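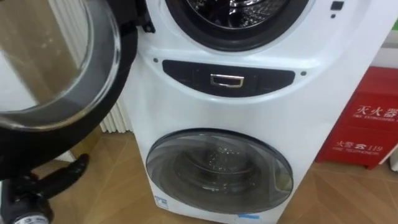

Benvinda Antunes wrote back on the last sheet that the upper drum should be left open between loads, and that it makes no sense to check the seal if the door has been shut all night. Agreed, and it is now item 1.

Gerkstead House, laundry corner, room 503
Twin-drum washer and fire point
Checklist 781, September
Checked by: Benito Aranda
Start: 8:40 a.m., machine idle, no load in either drum

Marks used: OK / Watch / Fix / Not checked

UPPER DRUM

1. Door left open between loads. OK
Comment: Door swung fully back to the left. Please leave it that way. Before opening it, look to see that there isn't a basket or a person in its path.

2. Black rubber gasket, all the way around. Watch
Comment: Ran a finger inside the fold. No splits. Some lint at the bottom, wiped out with a damp cloth. The fold holds more than it looks like it does, so pull the lip toward you when you wipe.

3. Door glass. OK
Comment: No chips or cracks. Soap film on the inner side, cleaned.

4. Hinge. OK
Comment: No play when the door is lifted gently by its rim. Don't hang towels on the door. I know the hook is on the other side of the room.

5. Drum interior. OK
Comment: Turned by hand one full turn. No coins, no hairpins, no rubbing sound.

MIDDLE PANEL

6. Dark panel across the front, surface. OK
Comment: Fingerprints only. Use a soft cloth, slightly damp. The spray cleaner from the Clamer order is too strong for glossy parts and stays in the cupboard.

7. Chrome-edged handle. OK
Comment: Firm, no sharp edge. Dust collects in the recess – a dry cotton swab gets it out.

LOWER DRUM

8. Door closed when not in use. OK
Comment: Closed on arrival. The lower door sits at shin height and people walk into it when it's left open, so the rule is different from the upper one. Open it for an hour after the last load of the day, then shut it.

9. Tinted window. OK
Comment: Clean. Checked the drum through the glass and again with the door open.

10. Stickers on the lower front. OK
Comment: Leave them on. Someone had started picking at a corner of one.

CASING AND FLOOR

11. White front casing. OK
Comment: Wiped down. No cracks where the front curves out.

12. Visible fasteners. Watch 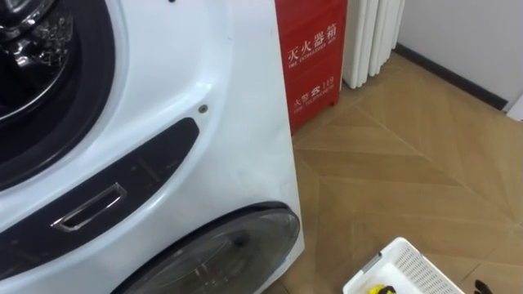 Checked with a hand screwdriver, a light touch only. Nothing turned. If a screw ever does turn, write it here and call Iment, the service line we use, before tightening it. Last year one was overtightened and the plastic around it had to be looked at twice.

13. Machine stands level. OK
Comment: Spirit level on top, both ways. Ran a short spin at 400 and it did not walk.

14. Floor around the machine. OK
Comment: Dry at the base, front and right side. The boards swell if water sits in the joints, so mop up drips right away, even small ones.

15. Supply hoses and drain. Not checked
Comment: Needs two people to get behind. Benvinda and I will do it together at the next check.

FIRE POINT

16. Red extinguisher box in its place. OK
Comment: On the floor to the right of the washer. It stays there. If the washer has to come forward for the hoses, move the washer and leave the box alone.

17. Lettering readable, Chinese and English. OK
Comment: Wiped the front. The 119 line and the words FIRE TELEPHONE can be read from the doorway.

18. Lid opens fully without hitting anything. OK
Comment: Tried it 3 times. Keep detergent bottles off the top. I moved one.

19. Extinguisher tag. Fix
Comment: Tag is in date but the string is frayed. New one requested from Dalgleish.

TO DO BEFORE THE NEXT CHECK

Replace tag string (item 19).
Look again at the gasket after a week of normal use (item 2).
Hoses and drain, two people (item 15).
Move the towel hook closer to the machine, or put up a second one.

Finished 9:25 a.m. Sheet left in the folder by the door – please add comments under the item they belong to and put your initials next to them.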